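Re: [sutherland-tenants] parking permits from August

Noura Saliba wrote:
> Does anyone know if the old permits still work after the switch?
> I have number 214 and the office isn't answering.

Old ones stop working end of July. You need the new form, the one from Umico, not the one taped up in the lobby. Took me two tries. Fee is 74 per car, second car more – ask Lama, she paid it. 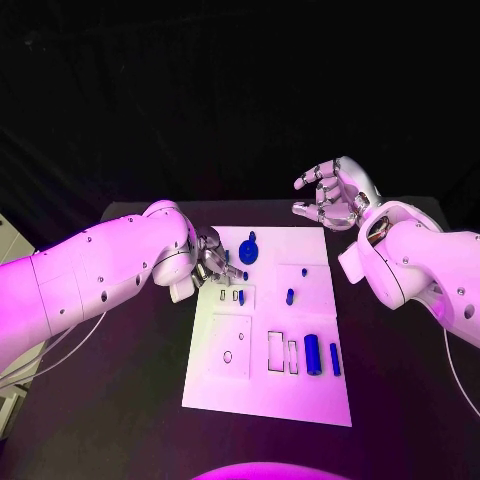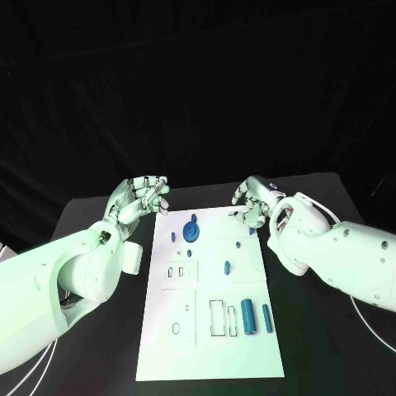 Visitor passes are seperate. Pick them up before 5 pm, side door. Bring the lease, they wouldnt take my electric bill.

Also whoever is in 319, your lights were on all night in the back row. Silver car.

More later, runing out the door

Hussam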